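Slide 4, the Retova years

OK so this is where I own up. I ran Retova for 22 months and I thought the food was the whole job. We did a lamb shoulder, slow, with preserved lemon, and I'd have put it up against anyone's in Melbourne. (Pause, see if Teresa heckles.)

Then in October I sat at table 26 on my night off and waited over half an hour for a glass of water!
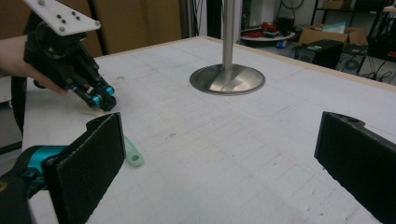 White tabletop, hand at left.

Next bit, keep it quick. We cut the menu, moved the pass and put Henrique on the door, and the bookings picked up – 487 covers the following month, which for a room our size is bonkers. Mention Ulico did the bread. Favourite complaint letter goes in here if there's time, the one about the beetroot.

Then hand over to Montserrat for desserts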